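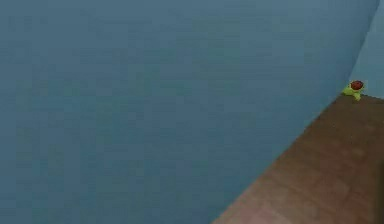 The red and green piece at the far end of the wooden table, Lerna practice world.

Tips from the Flundasden robot club, for anyone running the simulator at home.

Close other programs before you load a room. Ours needs four minutes on an old laptop — longer with a browser open.

Wipe the desk first and keep drinks on another table. A damp cloth, well wrung out, does for keyboards too, with the power off.
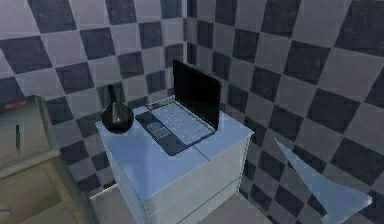

Start with plain flat furniture and leave narrow things like vases until you can stop the arm cleanly. Move in short steps. Save after every run and put the date in the file name.

Tape spare cables to the back of the desk, labelled at both ends. Gilang Nasution has 22 rolls of tape in the cupboard, so ask him for one.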